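Naravley Manipulation Program
Interim Progress Report to the Sasta Fund
Reporting period ending November

1. Purpose of this report

This report describes progress on the second work package of the Naravley program, under which operators guide a robot arm by remote control through short tabletop tasks, and the recorded motions are used to train a control policy. It covers data collection, operator training, and the use of funds for equipment.

2. Data collection

The work package calls for demonstrations in which a block is pushed to a stated place on a board, either beside another block or toward a given side. At the close of the period, 472 demonstrations had been accepted into the training set. A further 51 were recorded and set aside on review. Most of the rejected recordings showed long pauses while the operator decided on an approach – a fault that the policy tends to copy if it is left in the data.

Starting layouts are varied between sessions. Pieces may be placed well apart or close together, and operators are asked to complete both kinds of layout before a session is closed.
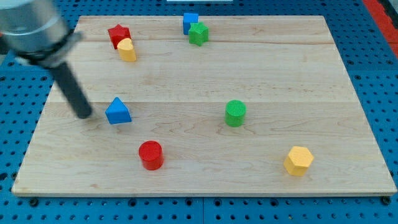 Figure 1. Wooden board with eight colored blocks and the black rod tool near the blue triangular prism.

Layouts with touching or closely spaced pieces remain the harder case. Operators must separate the target block without moving its neighbor, and this requires several short pushes from different sides. The set now includes 126 demonstrations of this type. The review team considers this too few and has asked that the next sessions give them priority.

3. Operator training

The training course prepared by Irnau was shortened during the period. New operators now complete 15 practice runs before their recordings are considered for the set. Hand guiding of the arm is still taught on the first day, as it gives operators a sense of its reach, but all accepted demonstrations are made by remote control.

4. Equipment and budget

Spending is in line with the approved plan. The remote control station supplied by Singhal was serviced once, and one Saturday session was moved as a result. No change to the equipment budget is requested. A small underspend on travel is expected, and the program asks for approval to apply it to operator hours.

5. Work planned for the next period

The program will record additional close-placed layouts, repeat the review of older demonstrations under the current acceptance rules, and begin the first policy trials on the board. Results of those trials will be reported separately – they were not part of the milestones for this period.

Related documents
Operator Handbook for Remote Demonstration
Acceptance Rules for Recorded Motions
Naravley Program: First Work Package Summary
Sasta Fund Reporting Guidelines

Naravley Program Office | Contact | Copyright Naravley | Back to top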